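Threaded tube fitting

A threaded tube fitting is a short cylindrical part with a screw thread at one end, used to join a tube or cable to a housing.

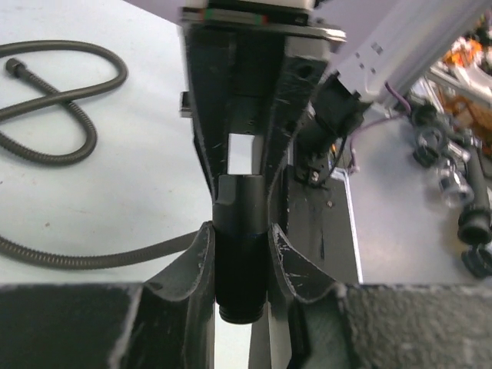 Most have a narrower collar that is supposed to show how far the part should go in. Sellers such as Cantero and Astoter claim a fitting can be removed and refitted up to 100 times – a figure for which neither has published a test. Benito Ortuño, writing in the Pikis parts guide, found worn threads after 14 refits and doubted the claim applied to plastic parts at all.

"Universal" fittings should be treated with similar caution. The Grarkamus catalog uses the word for six thread sizes, several of which do not fit each other. Hand-tightening is widely recommended, though the evidence for it is mostly habit.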